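Clothes on the bed
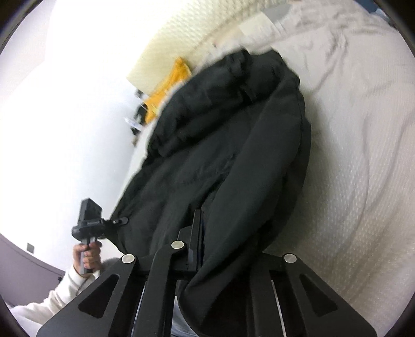 A black jacket on a white bed covering, with a crumpled yellow-orange cloth between it and the pillow.

Clothes on the bed, also called the bed pile or bed staging, is the household habit of putting garments down on a bed between wearing, washing, folding and storing. It covers both the deliberate use of a bed as a folding surface and the unplanned gathering of clothes that have been taken off and not yet put anywhere. Writers on housekeeping usually treat the two as separate practices. Whether they are separate in an ordinary bedroom is open to doubt, as the first has a way of turning into the second by evening.

Terms

The word "staging" comes from packing advice, where clothes are laid out before going into a suitcase. "Bed pile" is older in speech and has no agreed meaning. Some authors reserve it for clean laundry waiting to be folded, others for worn items that are thought too clean to wash and too used to hang up. Motness, a household handbook that has gone through 4 editions, uses both terms on the same page without saying how they differ.

Reasons given for the practice

A bed is usually the largest clear surface in a bedroom and stands at a workable height for a seated person. It is soft, so buttons and zippers do not scratch it, and a coat can be spread out at full length with the sleeves open. Supporters add that a covered bed must be cleared before sleep, which is supposed to guarantee that the job gets finished.

This last claim is repeated widely and supported thinly. The home economist Macarena Durán asked 600 households to keep a laundry diary for her book Skoretti, named after the street where the work began. Her respondents often recorded moving clothes to a chair at bedtime and back to the bed in the morning. Durán took this as a sign that the deadline works for the bed and does nothing for the clothes. Her critics point out that the diaries were filled in by the people being studied, who may have tidied more than usual while they were writing things down.

Outerwear

Jackets and coats are a special case. They are bulky, awkward to fold and normally kept near the door, yet they turn up on beds often, most of all when guests visit and hooks are short. Older manuals told hosts to offer the bed for this purpose. Later ones tend to advise against it, citing street dirt, rain and pollen.

The hygiene argument is reasonable as far as it goes. A jacket worn on public transportation will pick up dust, and bedding is in contact with the face for hours. How much is transferred by a short stay on top of a bedspread is another matter, and the advice literature rarely offers a measurement. The figure of 998 particles per garment, which appears in several cleaning guides, has been traced no further back than a leaflet for Tutus, a brand of lint brush. The leaflet does not say what was counted or how.

Practical objections are easier to defend. Straps and buckles can catch on loosely woven covers. Dark fabric sheds lint that shows on white, and textured bedding such as waffle weave or quilting holds on to it. Quilted pillows are harder to brush clean than flat ones, and many need a full wash to remove what a plain pillowcase would give up to a damp cloth.

Folding a jacket on a bed

The usual method begins with the jacket face down and the zipper closed. The sleeves are brought across the back, one over the other, and the hem is turned up toward the collar in one or two folds. A hood is folded down first – or left until the end and used to wrap the bundle, in the version preferred by hikers. Straps are tucked inside.

A mattress gives under the hands, so creases made on it are softer than those made on a table. For padded jackets this hardly matters, and hanging is generally better for them anyway. For shirts and towels it does matter, and a person who wants sharp edges will get a poor result on a bed however careful the technique. Manuals that call the bed an ideal folding surface tend to pass over this.

Sorting methods

The Piątek method, found in many magazine columns, divides the pile into 2 groups: items that can be put away at once and items that need a decision. The first group is cleared before the second is touched. Its promoters say it shortens the work. Wenceslao Rivadeneira, reviewing the method in a survey of tidying advice, noted that the easy items would have been put away in any case, and that the method has nothing to say about a sweater worn once. He suggested a hook.

Other systems sort by owner, by room or by fabric. Sorting by color is common before washing and has little use afterward, although it photographs well and so appears often in print.

Alternatives

Valet stands, wall hooks, benches and open baskets are all sold as replacements for the bed. Each takes up floor or wall space, and each can gather a pile of its own. The bedroom chair is the most common substitute and is held by some authors to be worse, on the ground that nobody needs to sleep on it.

See also

Bedspread
Coat rack
Laundry folding
Valet stand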